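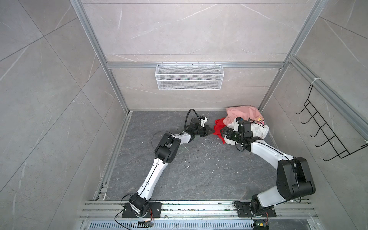
Our project for the fall term was to visit a place where robots do an everyday chore and write up what we learned, and our group of four picked the open day at Bremex, in Arnport. We expected factory arms behind a fence. What we got was a booth about as big as a shower stall, with marble-look tiles on the walls and two white-and-black arms side by side on one rail, reaching for a heap of clothes in the back corner. The right arm had its gripper pushed right into the heap, by a white garment with a little pink-and-yellow print on it, while the left one was still pointing at something red. I wrote "laundry!!" in my notebook and underlined it twice.

## Why we chose this visit

In class we had spent most of our time on arms that move hard things: blocks, bottles, gears. Our teacher told us cloth was a whole different problem, and we wanted to see it for ourselves. A block has the same shape every time you pick it up. A shirt never does (try dropping one on the floor twice and getting the same lump). The Bremex people call their clothes setup Etim, and it was the last stop on the tour, so we stayed there until they started turning the lights off.

## What we saw

The demonstration ran in rounds. In each round the arms had to get every piece of clothing out of the corner and into a bin that one of the guides held out over the rail. A round ended when the corner was clear or when seven minutes were up. We watched five rounds and I wish we could have watched fifty!

Each arm ends in a gripper with two fingers. Before we went, I would have guessed you needed a whole hand for this. Two fingers turned out to be plenty for picking up, and the hard part was choosing where to pinch. If the fingers closed on a single layer near an edge, the garment came away easily. If they closed deep in the pile, two or three things came up together and the arm had to shake them or put them down and start over.

We had also not thought about how much the arms can get in each other's way. They share a small floor, and both of them want the same corner. Most of the time one worked in the pile and the other hung back until it had room. In round three they both went in at once and one of the guides hit the stop button, and then spent a good while explaining to us what had gone wrong, which I really appreciated.

## Numbers from the day

The guides had a log on the wall with results from the whole season, and they let us copy it:

- Pickup attempts logged since August: 783
- Attempts that brought up more than one garment: 174
- Different garments used: 21

So 174 out of 783 is a little over 22 percent. We asked if a double pickup counted as a failure and got two different answers from two different guides. One said yes, always. The other said it depends on what the arm does next. We argued about this on the whole bus ride home to Jodemside and still don't agree.

## What we tried ourselves

At the end, visitors could steer one arm by hand with a small controller. I was terrible at it. I kept closing the gripper too early and pinching air. Looking at a screen, it is very hard to tell how far away a soft thing is, and it gave me a lot more respect for whoever writes the software. My lab partner got a sock on the first try and has brought it up every day since.

## What we would do differently

- Bring a stopwatch. We have no times for the separate rounds, only the limit.
- Ask earlier about how the arms decide who goes first. We ran out of time and only got half an answer.
- Write down which garments caused the double pickups. Our guess is the thin ones, but we didn't keep track.

For the spring term we want to build a small version with one arm and a pile of washcloths, all the same size and color to begin with. The lab has a gripper we can borrow, and we still have to find out if its fingers close tightly enough to hold one layer of terry cloth.

Report handed in December 28, 2023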